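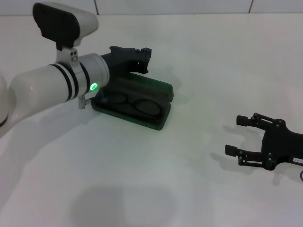 Two grippers, one glasses case. The case is open, the glasses are in it, and the light on the left wrist is green.

December 10, 2023
By Kyung-hwa Noh

I have spent a good part of this fall writing the bench rules for our two-arm tabletop cells at Jiststead. The document is 10 pages long. A thread about the parts people argued with.

Rule one in my first draft was "Be careful around the arms." Modupe Okafor crossed it out and wrote "how?" in the margin. She has done this to me before and she was right then too.

So rule one now reads: before your hand goes over the table, say "hands in" out loud and wait for the operator to say "holding." If you don't hear "holding," your hand stays in your pocket. Yes, even when you're the only other person in the room. Yes, you will feel silly.

About that little green light. In our cells green means the arm is powered and has no fault. It does not mean stopped. It does not mean friendly. I have watched grown engineers with graduate degrees treat it like a crosswalk.

Other makers use green for other things, by the way, and some use blue for what we call green. If you work in more than one lab, read the card taped up by the door. If there isn't a card by the door, you have found your first finding.

Rule four, the two-arm rule: one arm moves into the shared zone at a time unless the task sheet says otherwise. Whichever arm is waiting stays on its own side with the fingers open. In-ho Pyo wanted a right-of-way system, like a four-way stop. I asked him how well four-way stops go in his neighborhood and he withdrew it.

Speed. Our limit with a person within reach of the table is 145 mm per second at the gripper. It was 200 until October. Everybody complained about the change for a week, then they all forgot it had ever been different, and now they tell visitors it was their idea.

(These are house numbers from our own risk assessment. Please do not paste them into yours. I know some of you are already pasting them.)

Rule six is props, the longest section by far, and I regret nothing. Every object on the table gets an entry on the task sheet: what it is, which way it starts facing, open or closed, what to do if it breaks.

A hinged case is a good teacher here. "Glasses case on table" could be lid up, lid down, hinge toward the operator, hinge away. Consuelo Echeverri ran the same sheet as Didier Besson one afternoon and they came back with two completely different tasks — both very proud, both certain the other one couldn't read.

Also under props: no personal eyewear. If you need it to drive home, it doesn't go on the table. I was asked if this really had to be written down. It's rule 6.3 and it has a date next to it.

Rule eight, cables. Any cable leaving a gripper gets checked through the full range of motion before the first run of the day, at slow speed, by a human who is looking at the cable and not at a phone. The words "not at a phone" were added in review. I won't say whose review.

Labels: if the sticker on a gripper body can't be read by a person standing at the table, print a new one. If a gripper gets swapped, the log gets the new number before the arm gets power. Didier calls this paperwork. I call it knowing which gripper we're talking about on Monday.

What I left out: anything starting with "use common sense." I have met our common sense. It wanted to reach in quickly and straighten the glasses.

The next review is set for 8 a.m., which was Modupe's choice and feels like a rule of its own. Send me your objections before then, with the rule number, please. "The whole vibe" is not a rule number, In-ho.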